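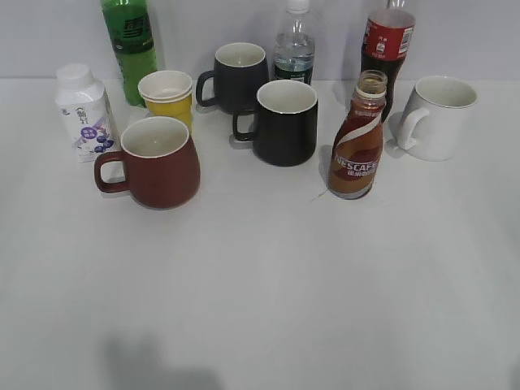
The Year I Learned to Like the Office Party

I used to be the person who put on a coat at ten past four and took the back stairs. Parties at work made my neck itch. Then I moved to Tustell, took a job with 20 people in it, and found there were no back stairs.

So I stayed. My first one was on 19th December, and I spent most of it stuck beside the copier with Villads Bundgaard from accounts, who wanted to talk about his ferry trip to Grulluron. He'd paid $824 for a cabin with no window and he was still mad! I went in planning to nod for five minutes. We were there till the lights went off.

What I'd had wrong all those years was the talking part. I thought you needed material – a funny story, an opinion on some TV show. You mostly need one decent question and somewhere to put your mug down. I ask people what they're eating lately. It sounds dumb, but I've gotten two soup recipes and a very long account of a divorce out of it.

I've also gotten pickier about time. Start at three, finish by five, no speeches (our old boss once read us all 2,959 words about teamwork, and I know the number because he told us). Skip the gift swap. Let people bring their kids if they want to.

Last June we threw one for no reason at all, just nine of us and a bag of cherries, and Villads is going back to Grulluron next spring. He's booked a window.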